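홈 | 재단 소개 | 소장자료 | 기증 안내 | 소식 | 문의
최종 수정: 2019년 9월 5일

스켈루넬(Skelunell) 기록문화재단입니다. 개인과 가정에서 보관하고 계신 편지, 일기, 가계부, 엽서의 기증 접수를 10월부터 다시 시작합니다. 접수에 앞서 문의가 많았던 사항을 이 타래에 차례로 정리하여 안내드립니다.

접수 대상은 개인이 직접 쓰거나 받은 종이 기록물입니다. 편지와 일기 외에 가계부, 농사 일지, 학급 문집, 여행 수첩, 조리법을 적은 공책도 포함됩니다. 작성자가 널리 알려진 인물일 필요는 없으며, 작성 시기에도 제한을 두지 않습니다.

인쇄된 단행본, 신문 전체 면, 상장 및 감사패, 액자에 든 그림은 이번 접수에서 제외합니다. 다만 책의 여백에 남긴 메모나 책갈피로 끼워 둔 쪽지가 있는 경우에는 해당 책을 함께 검토하오니 사전에 문의하여 주시기 바랍니다.

재단이 현재 소장하고 있는 개인 기록물은 3000점입니다. 이 가운데 가장 큰 비중을 차지하는 것은 편지이며, 그다음이 가계부입니다. 일기는 상대적으로 적습니다. 기증 과정에서 유족께서 일기만 따로 남겨 두시는 경우가 많고, 재단은 그 뜻을 존중하고 있습니다.

가계부에 관하여 한 가지 말씀드립니다. 금액만 적혀 있어 가치가 없을 것이라며 폐기하셨다는 연락을 종종 받습니다. 연탄, 콩나물, 버스 요금, 부조금의 기록은 당시 생활사를 살피는 연구자들이 가장 자주 열람을 신청하는 자료입니다. 폐기 전에 한 번만 연락을 주시면 감사하겠습니다.

다음은 댁에서 기록물을 정리하실 때의 유의 사항입니다. 먼저, 순서를 바꾸지 마십시오. 상자나 서랍에 들어 있던 순서는 그 자체로 정보입니다. 연도순으로 다시 묶으신 뒤 보내 주시는 분이 많은데, 원래 어떤 편지와 어떤 영수증이 함께 있었는지는 이후에 되살릴 방법이 없습니다.

편지는 봉투와 분리하지 마십시오. 소인과 주소는 본문에 날짜가 없는 편지의 작성 시기를 추정하는 데 사용됩니다. 우표만 떼어 보관하고 계신 경우에는 어느 봉투의 것인지 아시는 범위에서 적어 주시면 됩니다.

클립, 스테이플, 고무줄은 녹이 슬었거나 종이에 눌어붙은 상태라면 손대지 마시고 그대로 보내 주십시오. 투명 접착테이프로 찢어진 곳을 붙이는 일은 삼가 주시기 바랍니다. 접착 성분이 종이에 스며들면 누렇게 변색되고, 제거하는 과정에서 글자가 함께 손상될 수 있습니다.

볼펜으로 뒷면에 번호를 매기시는 경우도 있습니다. 표시가 필요하다면 부드러운 연필로 봉투 뒷면 모서리에 작게 적어 주십시오. 접착식 메모지는 며칠만 붙여 두어도 자국이 남을 수 있어 권하지 않습니다.

곰팡이가 의심되는 기록물은 다른 기록물과 분리하여 종이봉투에 담아 주십시오. 비닐에 밀봉하시면 안쪽에 습기가 찹니다. 솔이나 물티슈로 닦아 내지 마시고, 접수 신청서의 비고란에 상태를 적어 주시면 담당 부서에서 별도의 수령 방법을 안내해 드립니다.

보관 장소에 대한 질의도 있었습니다. 다락과 지하 창고, 외벽에 붙은 붙박이장은 피하시는 것이 좋습니다. 온도 변화가 적고 직사광선이 들지 않는 방 안쪽의 선반이면 충분하며, 고가의 전용 상자를 구입하실 필요는 없습니다. 산성이 강한 골판지 상자에 오래 두셨다면 깨끗한 중성지로 한 겹 감싸 주십시오.

신청 절차를 안내드립니다. 누리집의 '기증 안내'에서 신청서를 내려받아 작성하신 후 전자우편이나 우편으로 제출해 주십시오. 신청서에는 기록물의 대략적인 종류와 분량, 작성자와 신청인의 관계를 적으시면 됩니다. 개별 목록은 작성하지 않으셔도 무방합니다.

신청서가 접수되면 재단에서 2주 안에 회신드립니다. 회신을 받으시기 전에는 실물을 발송하지 말아 주십시오. 지난 접수 기간에 수령인 확인 없이 발송된 소포가 반송되는 과정에서 오랜 시간 소재를 파악하지 못한 일이 있었습니다.

권리 관계에 대하여 설명드립니다. 기록물의 소유권과 저작권은 서로 다른 권리입니다. 받은 편지의 실물은 수신인의 소유이나, 글의 저작권은 원칙적으로 쓴 사람에게 있습니다. 따라서 기증 약정서에는 실물의 이전에 관한 조항과 공개 및 복제에 관한 조항이 나뉘어 있습니다.

공개 범위는 기증자께서 정하십니다. 전면 공개, 열람실 내 공개, 일정 기간 비공개 가운데 선택하실 수 있으며, 묶음 안의 일부 편지만 비공개로 지정하는 것도 가능합니다. 생존해 계신 제삼자의 건강, 채무, 혼인에 관한 내용은 기증자의 선택과 별개로 재단이 공개 여부를 다시 심사합니다.

가족 간 의견이 일치하지 않는 경우에 대한 문의가 적지 않습니다. 공동 상속인 중 한 분이라도 반대 의사를 밝히시면 재단은 접수를 보류합니다. 이 경우 실물은 댁에 두시고 디지털 사본만 제작하여 가족께 전달해 드리는 방법이 있습니다. 사본의 보관 여부 역시 가족 전원의 동의를 받은 후 결정합니다.

재단이 발간한 『편지를 남기는 일: 가정 기록물 정리 지침』은 284쪽 분량으로, 위의 내용을 항목별로 자세히 다루고 있습니다. 누리집에서 전문을 무료로 보실 수 있습니다. 인쇄본은 공공도서관과 학교에 우선 배포하였으며, 개인께는 열람실 방문 시 비치본을 제공합니다.

지침의 번역판을 감수한 티모테 카롱(Timothée Caron) 자문위원은 서문에서 "정리되지 않은 서랍은 아직 아무도 편집하지 않은 글"이라고 적었습니다. 재단은 이 견해에 동의하며, 기증하시는 분께 사전 정리를 요구하지 않는 현재의 방침을 앞으로도 유지할 계획입니다.

교육 과정 '할머니의 편지 읽기'도 10월에 개설됩니다. 흘려 쓴 글씨, 옛 맞춤법, 지역 방언이 섞인 편지를 함께 읽는 과정입니다. 댁에 있는 편지를 가져오셔도 되고, 재단이 마련한 복사본을 사용하셔도 됩니다. 수강료는 없습니다.

수업에서는 먼저 한 장의 편지를 소리 내어 읽습니다. 눈으로는 읽히지 않던 낱말이 소리로는 이해되는 경우가 많습니다. 이어서 원문의 줄바꿈과 틀린 글자를 그대로 살려 옮겨 적는 방법을 익힙니다. 맞춤법을 고쳐 적으면 쓴 사람의 말씨를 알 수 없게 되므로, 교정본은 별도의 종이에 작성하도록 지도합니다.

지난 과정에서 수강생들이 옮겨 적은 편지는 모두 360통이며, 기증자의 동의를 얻은 편지에 한하여 검색 목록에 반영하였습니다. 옮긴이의 이름은 희망하시는 경우에만 함께 표기합니다.

열람에 관한 안내입니다. 열람실 이용은 사전 예약을 원칙으로 합니다. 필기구는 연필만 사용하실 수 있으며, 가방과 음료는 입구의 보관함에 넣어 주셔야 합니다. 촬영은 공개 등급에 따라 허용 여부가 다르므로 자료를 신청하실 때 미리 확인해 주십시오.

면장갑을 착용해야 하는지 묻는 분이 계십니다. 종이 기록물은 깨끗이 씻고 말린 맨손으로 다루시는 편이 안전합니다. 장갑을 끼면 손끝의 감각이 둔해져 얇은 종이의 가장자리를 찢기 쉽습니다. 사진 인화물은 예외이며, 필요한 장갑은 열람실에서 드립니다.

기증 사실을 확인하는 증서는 약정 체결 후 우편으로 발송됩니다. 기록물에 대한 금전적 감정이나 매입은 하지 않습니다. 재단의 이름을 내세워 감정료 또는 보관료를 요구하는 연락을 받으신 경우, 응하지 마시고 대표 문의처로 알려 주시기 바랍니다.

기증 철회에 관한 규정도 함께 알려 드립니다. 약정 체결 전에는 언제든지 사유를 밝히지 않고 철회하실 수 있습니다. 체결 이후에는 철회 신청서를 제출해 주시면 심사를 거쳐 결과를 서면으로 통지합니다. 이미 간행물에 인용된 부분은 회수가 어려울 수 있음을 양해하여 주시기 바랍니다.

해외에 거주하시는 분의 신청도 받습니다. 통관 과정에서 내용물을 '서류'로만 기재하면 확인 절차가 길어질 수 있으니, 재단이 보내 드리는 품목 기재 예시를 참고해 주십시오. 외국어로 된 편지도 접수 대상이며 번역본은 첨부하지 않으셔도 됩니다.

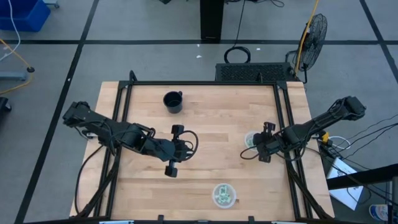

외국어 편지의 경우 작성 언어를 신청서에 표시해 주시면 해당 언어를 읽을 수 있는 담당자를 배정해 드립니다. 그 밖의 문의는 누리집의 '문의' 메뉴로 접수해 주시기 바랍니다.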